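Pirzada Bench Kit for Teardown Recording

Home / Equipment / Recording stations / Pirzada Bench Kit

The Pirzada is a bench station for recording demonstrations of fine disassembly and assembly work. It is sold to labs and repair firms that need examples for training a manipulation policy and would sooner buy a working station than build one. Dralton assembles and tests each unit at our workshop in Isville.

Most of our customers start with desktop computers. They are cheap to get second-hand, they come apart and go back together many times, and they mix easy jobs with hard ones. Lifting out a memory stick is a fair first task. Work at the processor socket takes longer to learn, and operators should expect to throw out a good share of their early attempts.

Two views are recorded for every episode, one from the wrist and one from a fixed position.

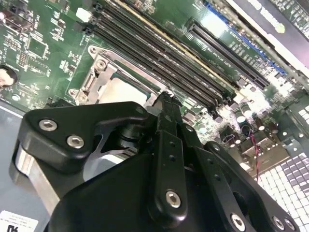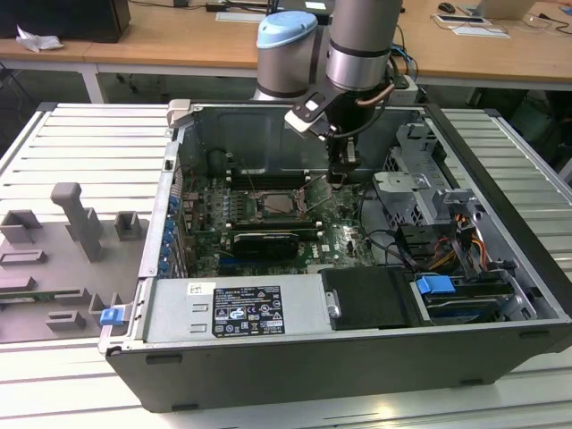 Recording is started and stopped with a foot pedal, so the operator's hands stay on the controls. Each episode is saved with both video streams, joint positions, gripper opening and a task label on one shared clock. A failed attempt can be kept and marked as failed, or deleted with a long press. We suggest keeping them – several customers have gone back for theirs later.

What is supplied
Arm mount and controller shelf
Wrist camera and fixed camera, with mounts
Foot pedal and 6 m cable
Evthorpe recording software, one licence per station
Set of 16 task cards for desktop computers
Calibration board

The arm, gripper and computers for teardown are not included. Please tell us which arm you have when you ask for a quote.

Setting up
Allow 30 minutes for calibration the first time. Repeat it whenever a camera has been moved or the fingers have been changed. Keep the lighting the same through a batch, and switch off any lamp that puts glare on bare metal. Unplug the computer from mains power before it goes on the bench. Power supply units are to stay closed and are not part of any task card.

Storage
The supplied drive holds 44 hours of recording at the default settings. Files can be copied off over the network while the station is in use, although copying slows down if both cameras are set to full resolution.

Lead time and support
Units ordered before the end of February ship with the current mounts. Spare pedals and calibration boards are kept in stock. For quotes, arm compatibility or a visit to the Isville workshop, contact Rukhsana Soomro in equipment sales. Training for new operators is quoted separately and can be done at your site or ours.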